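Home Diary Older entries Contact

29/04/2022

I slept badly and got up before the alarm, so I decided to finish the laundry before breakfast. There were two bags from the trip to Varnis still standing in the hall, and I was tired of walking around them. The towels were easy. The socks I left for later, as I always do.

Kristýna called while I was folding the sheets. She wants to sell her old apartment and the agent asks for many papers, one of them from February, and she can't find it. I listened with the phone on my shoulder and folded one sheet three times. After that I made coffee and wrote to Naledi about the book I still have from her.

My mother folded shorts in half, leg on leg, and then rolled them from the waist. I do it the same way, but with soft sports shorts the roll opens again in the drawer. Maybe I should only put them flat — the drawer is deep enough.
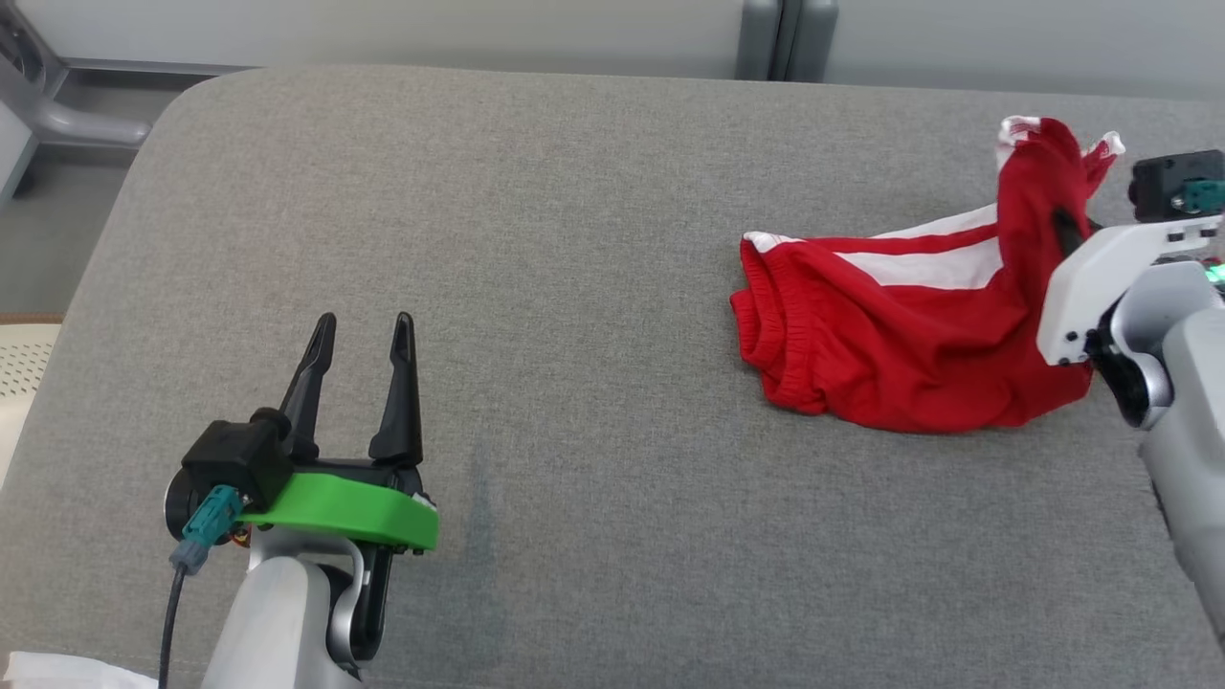
Zdislava Urban | Diary

The red shorts with the white stripe on the side are the worst ones. The elastic pulls the waist together and the rest goes where it wants, so first I must find which end is the top. I like the color very much and I don't want to give them away.

In the evening I paid Vrabec the 395 crowns for the shoe repair. Tomorrow the socks, and I must buy washing powder.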